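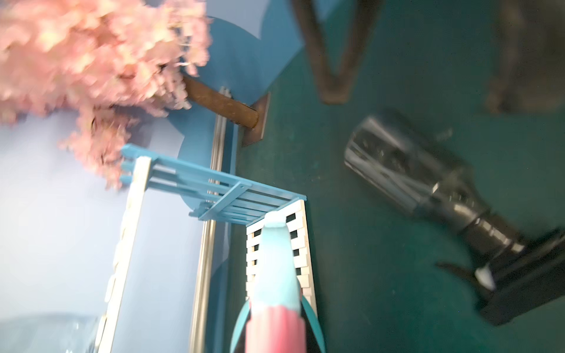 January 7, 2026

Skunuvo two-arm kit, trial period, bench notes. Mitavska wants a yes or no on the purchase by February, so I am writing things down for once.

The kit calls itself "ready out of the box." I have now met the box. The manual is 115 pages, and the part about bolting the bases to the rail takes up half of one of them. The remainder is largely safety icons of a man being surprised by an arm.

Task set for this round is plant care: pick up the watering bottle from the rack, bring it to a pot, tip, put it back. Same with the spray bottle once the first one behaves. The sales sheet lists "household tasks" as a strength, and watering a plant is the smallest household task I could think of that still has a way to go wrong.

Settings as of this morning: speed limit at 300 in the config file, units not given anywhere. I wrote to support asking 300 of what. They replied with a link to the page I had quoted from.

Homing is good, I'll give them that. Both arms come back to the same pose every time I ask. The trouble is the middle of the table, where each arm believes it has right of way. Collision margin is at 3 and I don't want to go lower until I understand who yields. The planner log from the last session ran to 1,021 lines, most of them the same warning about the wrist joint, phrased politely.

Left arm does the carrying for now, right arm steadies. Swapped them once in the config and got an error naming a file that isn't in the install. Put them back.
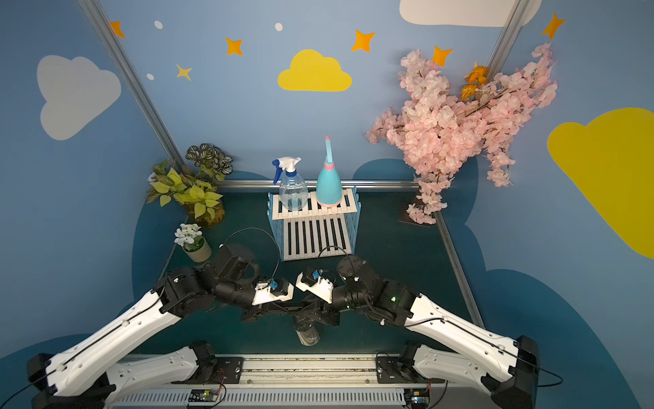
Bheki Lekota thinks I am being too kind about the margin. His view is that if the planner can't say which arm goes first, we should be asking for a discount and not for a firmware update, and that the Adton kit at least failed in ways you could look up.

Fair. The Adton kit also failed a lot more often, so there was more to look up.

To do:
Ask support about the missing file, attach the log this time.
Try the spray bottle with the right arm only.
Hongjun Qin has the long hex keys. Get them back.
Find out whether the price includes the second year of updates. The quote says "Lu plan" and I can't find what that is.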